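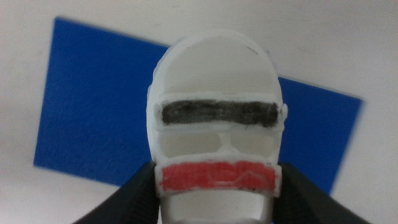

Diapo 1 - Pièce en plastique blanc, bandes noire et rouge coloriées à la main.

Bonjour à tous. Je laisse la première diapo affichée pendant l'introduction. Le sujet du jour est la mise en couleur des petites pièces en plastique blanc, telle que nous la pratiquons à l'atelier Firby depuis le mois d'octobre.

Rappeler le contexte : Firby prépare des petites séries pour Tustau et pour Bidia. La série en cours compte 839 pièces, dont 341 sont terminées. Les autres attendent en bacs de 300.

Sur la pièce affichée, faire regarder d'abord la bande noire du haut. On voit les traits et des zones plus grises. La couleur s'arrête avant le bord et laisse une marge blanche étroite. Cette marge est demandée dans la consigne : un débord sur le relief ne se rattrape pas bien.

Passer ensuite à la bande rouge. Même défaut, des passages plus roses et quelques manques où le blanc ressort. Demander à la salle si la pièce serait acceptée. Laisser répondre avant de donner notre règle.

Notre règle : les traits visibles sont tolérés, les manques sont repris. Une pièce reprise passe deux fois, jamais trois. Au troisième passage l'encre fait une surépaisseur et le contour devient sale.

Diapo 2 - Ordre de travail.
Noir en premier, puis séchage à plat, puis rouge. Nous avons essayé l'inverse sur la série Mok, le noir tirait le rouge et salissait les pointes. Tenir la pièce par les côtés. Un trait dans le sens de la longueur, sans revenir en arrière tant que l'encre est fraîche. Préciser que les deux ouvertures aux coins arrondis, entre les bandes, restent blanches, fond compris.

Diapo 3 - Contrôle.
Revenir un instant à la diapo 1 et montrer le dôme, en haut à droite : petite marque sombre, rayure ou trace de feutre. Dans les deux cas la pièce est mise de côté. On passe un chiffon sec. Si la marque part, la pièce retourne dans le bac. Si elle reste, elle va au rebut peinture et servira d'essai pour les débutants.
Dire un mot du fond : sur un mur clair, le contour du dôme se perd. Pour contrôler la forme, poser la pièce sur un carton gris foncé. Pour contrôler la couleur, le fond clair convient.

Diapo 4 - Questions fréquentes.
Pourquoi pas un pochoir ? Essayé, l'encre passe dessous à cause du relief. Pourquoi pas une peinture en bombe ? Le masquage prend plus de temps que le coloriage.

Faire circuler les pièces d'essai et les feutres. Prévoir du papier sur les tables. Récupérer les bouchons avant la pause.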